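Laundry Day at the Lastum Works: An Open Day Report

I have been to open days at a cheese plant, a fire hall and a place that made nothing but hinges, so a building full of folding did not seem like much of a stretch. The Lastum Works opened its doors on May 23, 2024, and I took the 8 o'clock bus out there with a thermos and modest hopes.

Parking was full by the time we pulled in, which pleased everyone who had taken the bus. At the front desk you got a paper sticker, a map and a tea towel. Mine was number 974 and had been ironed by someone with strong feelings about corners.

The front hall

Kukedari has the big room at the front, where the linen for hotels and rest homes comes through. It was louder than I expected and smelled of hot cotton. Our guide told us the building handles 2785 pieces on an ordinary shift, then had to shout it again for the people at the back, then gave up and pointed at a sign.

I learned that pillowcases are easy and fitted sheets are hated even by professionals. I can't tell you how much better this made me feel about my own linen cupboard.

The small rooms

Down the corridor it gets quieter and the jobs get smaller. Aryee has a row of bays for everyday household washing, the sort of mixed load that comes out of any family's hamper: towels, shirts, odds and ends in colours that should never have met. I spent far longer at the second bay than the map allowed for. The pink towel was already folded, flat and square with its corners gone soft, and I would have been proud to claim it. The green shirt was another matter. It was sprawled across the pale blue table in a heap I recognized from my own bedroom chair, with more waiting its turn in a blue plastic tub, including something in a very cheerful orange-red.

A man beside me muttered that towels are just practice for shirts. He may be right. A towel has four corners and no opinions, and a shirt has sleeves.
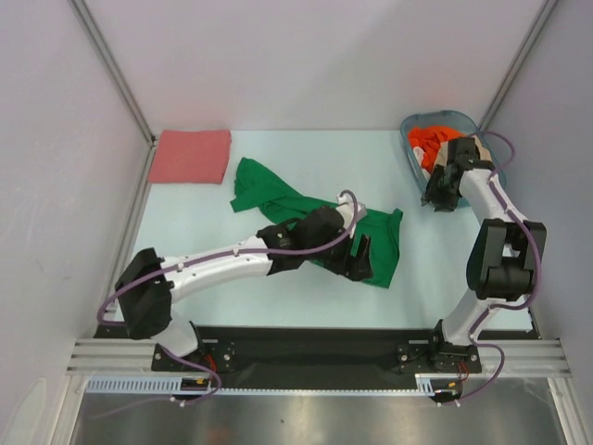

Lunch and the shop

Lunch was in the Zastumier canteen across the yard. The soup was leek, the rolls were yesterday's, and the butter tarts were so good that I went back for 2 more and told the woman at the till they were for a friend.

The shop sells lint brushes, wooden pegs and a poster of washing symbols, finally explained. I bought the poster. It now hangs over my machine, where I ignore it in full colour.

If you're going

They plan to open again in October. Wear flat shoes, skip the rolls, and get to the small rooms before the school groups do. The bus back leaves from the side gate, a fact the map keeps to itself.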